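Nave de Lomcombe: lista de revisión contra incendios y evacuación
Fecha: 17 de marzo de 2020
Revisa: Consuelo Yupanqui
Acompaña: Kibet Mfaume (con las llaves, menos una)

Clave: C = conforme. NC = no conforme. P = pendiente, palabra que en esta nave tiene ya cierta solera.

1. Puerta principal
Abre hacia fuera: C
Barra antipánico: C
Recorrido libre: NC
Comentario: el palé de Hino que había en diciembre ya no está. En su lugar hay otro palé. Agradezco la renovación, pero el hueco tiene que quedar libre.

2. Salida trasera
Abre sin llave: NC
Señal luminosa: C
Comentario: la señal funciona de maravilla e invita a correr hacia una puerta cerrada. La llave la tiene Xiuying Mao, que estaba comiendo. Cambiar la cerradura antes de la próxima visita.

3. Extintores
Cantidad exigida: 10
Cantidad encontrada: 8
Presión en zona verde: C
Altura y soporte: NC
Comentario: uno sujeta la puerta del almacén. Lo hace bien, pero no se compró para eso. De los dos que faltan, Sheyla Cabrera asegura que están «en revisión». He pedido el albarán y sigo esperándolo.

4. Alumbrado de emergencia
Prueba de corte: C en planta, NC en el altillo
Comentario: el altillo se queda como boca de lobo. Kibet bajó la escalera de memoria; no es un procedimiento admitido.

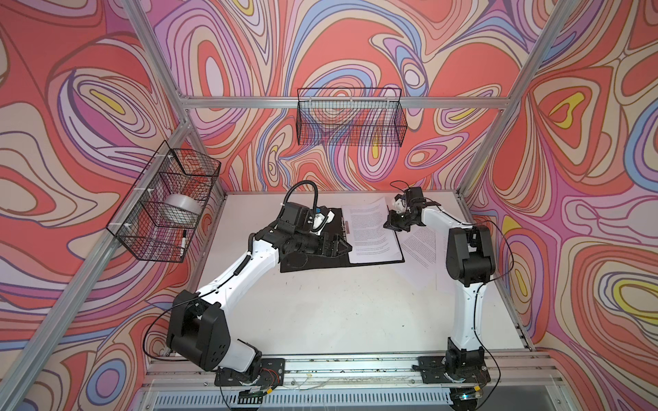
5. Cuadro eléctrico
Acceso despejado: C
Tapa cerrada: C
Circuitos rotulados: P
Comentario: hay un interruptor con la etiqueta «este no». Se ruega concretar. El diferencial disparó a la primera, y lo anoto con verdadera alegría.

6. Almacén de productos
Inflamables en armario: C
Fichas de seguridad: NC
Comentario: las del disolvente Vustama están completas y en húngaro. Yuzhen Cai dice que se entienden por los dibujos. Pedir versión en castellano al distribuidor, Szilágyi.

7. Detección y alarma
Pulsadores: C
Sirena audible en toda la nave: NC
Comentario: en los aseos no se oye nada. Instalar una segunda sirena, presupuesto 533 euros. Figura en el informe anterior con el mismo precio, así que al menos la inflación nos ha respetado.

8. Plan de evacuación
Plano expuesto: C
Plano correcto: NC
Simulacro en el último año: P
Comentario: el plano sitúa el punto de encuentro en el aparcamiento antiguo, hoy rampa de carga. Reunir a la plantilla allí resolvería un riesgo y crearía otro.

Coste estimado de las correcciones: 3.775 euros, sirena incluida.

Urgente: puntos 1, 2 y 3. Lo demás puede esperar a que llegue el presupuesto, aunque no hasta diciembre. El palé se puede mover hoy mismo y sale gratis.

Copia para Sheyla Cabrera. La copia anterior la encontré debajo de la cafetera.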